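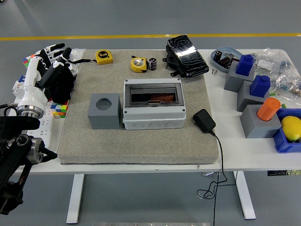 Switching tripod heads after six years

Home | Archive | Gear | Prints | About

Monday, August 4, 2025

I sold my old Grunow ball head last week and bought the Hirano three-way. I had used the Grunow since I started shooting landscapes, and it held up fine until the main knob began to slip with the 300mm on it. I cleaned it twice. The second time it was good for a weekend, then it started drooping again.

The Hirano is heavier and takes up more room in the bag. The handles unscrew, but I never bother. Each axis locks by itself, so I can level the horizon and then pan without touching anything else. For stitched panoramas that saves me a lot of fiddling.

The plate is the usual dovetail type and my Vokilden L-bracket fits it with no play. The Arkero bracket I keep on the second body is a hair too narrow and needs the screw cranked down hard.

Things I don't like: the bubble level is under the camera where I can't see it, and the tilt handle pokes me in the chest when I shoot low. Vertical shots are slow. If I still did birds I would have stayed with a ball head.

Kumaresan Thevar asked in the comments on the last post if it is steady enough for long exposures. I did a set of 60 second frames at the reservoir in light wind and 3 of them were soft. I think that was the center column — I had it up — and I'll try again in November when the water is lower.

Print this post | E-mail this post

This site uses cookies. By continuing to browse you agree to their use.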